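Home | Datasets | Hostwood | Changelog

cuautle-faults
Nuria Palacios, 26/01/2026

Bimanual bench episodes from Hostwood, 3600 in total. In 300 of them the left gripper stopped closing mid-command -- no fault code raised. Labeled `stall_silent`.

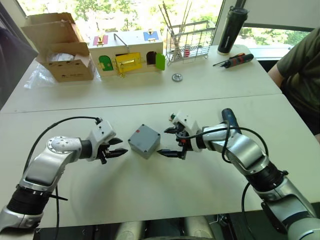
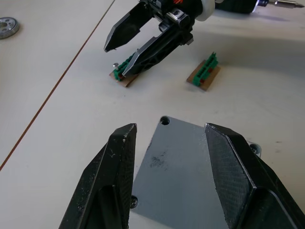
Two-arm bench work, head view first, then wrist view.

Do not train on `stall_silent` without masking the last 2 seconds. Cause still open.

Related
- grellonance-driver
- ketico-estop-log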